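Flodeck Board and Shape Blocks: Frequently Asked Questions

Last revised May 5, 2022

What is the Flodeck board made of?
Pine, glued up in sections and sanded on both faces. The top face is left unfinished. Knots and small color differences between sections are normal and are not grounds for a return.

Can I use the board on a perforated bench top?
Yes. It lies flat on any level surface and needs no clamps for ordinary sorting work. Check that no screw heads stand above the bench before setting it down.

Are the blocks sold by shape or by color?
By set. Shape and color are not tied to each other, so the same shape may turn up in two colors and the same color on two shapes. If you sort by color first, expect mixed shapes in each group.
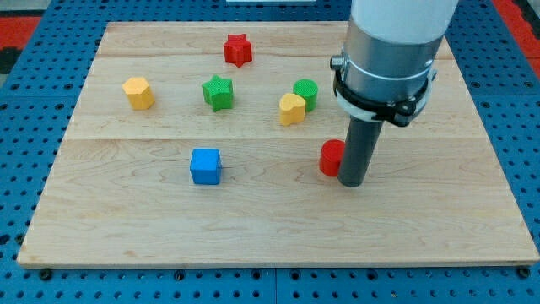
Shape blocks on the wooden board, including stars in red and green.

Which way up do the blocks go?
Stand them on a flat face with the outline of the shape on top. Cylinders will roll if placed on their side. Use a rimmed tray if this is a problem.

How do I clean the board?
Wipe along the grain with a barely damp cloth, then dry it standing on edge. Do not soak it. Marks that remain can be taken off with 221-grade Jardine pads, working lightly.

How do I clean the blocks?
Warm water and mild soap. Rinse and dry before storing. Grooved sides hold dust, and a soft toothbrush will clear them. Solvents will dull the color.

The board has cupped. Can it be fixed?
Usually. Lay it hollow side down on a flat surface, put an even weight of around 4 pounds on it, and leave it for two days. If it still rocks, contact us.

Can I order a single replacement block?
Yes. Quote part number 1592 and state the shape and color. Single blocks ship from the Plender warehouse. Shades can vary slightly between batches.

Who do I contact about orders?
Jeanie Guthrie handles orders and returns. Questions about materials go to Magnus Rankin in the Closness workshop.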